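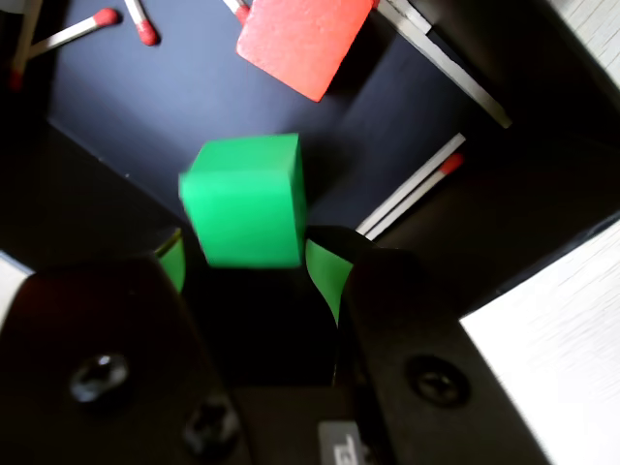

4.2 What people told me about naming colors

I went into the interviews expecting a quick chat about paint and came out with two full notebooks, so bear with me. The question I put to everyone was simple: what do you call this green, and would your mother call it the same thing? I used the same set of 12 painted cards in every home, and I always started with the greens, which is where people in Larivgate really like to argue.

Of the 31 people I talked to, 20 grew up speaking two languages at home. I had guessed they'd switch words depending on who was in the room, and plenty of them did. What I hadn't guessed was how often they'd switch in the middle of one card! One woman gave me "lime" in English, thought about it, and then used her grandmother's word for unripe mango, which she said was the same color "but sour." I wrote that down twice.

Figure 3. A bright green, darker on the front face than on the top.

Shade matters more than I gave it credit for in my first draft. Savita Dubey, who did the Skadcombe interviews with me, kept noticing that people tilted the cards toward the window before they'd answer. Some of them then gave two names, one for the card in the light and one for the card out of it. My coding sheet only had room for one (my fault entirely), so we went back to the tapes in June and coded the second names separately. Those are the numbers in the right-hand column of Table 2.

Poonam Semwal read an early version of this section and thought I was leaning too hard on family talk and not hard enough on shopping. She has a point - fabric sellers in Villora have their own green words, and their customers pick them up fast. I didn't ask where anybody bought their cloth, so I can't pull the two apart with what I have. I do come back to the market words in Section 5, where the older speakers get a lot more space.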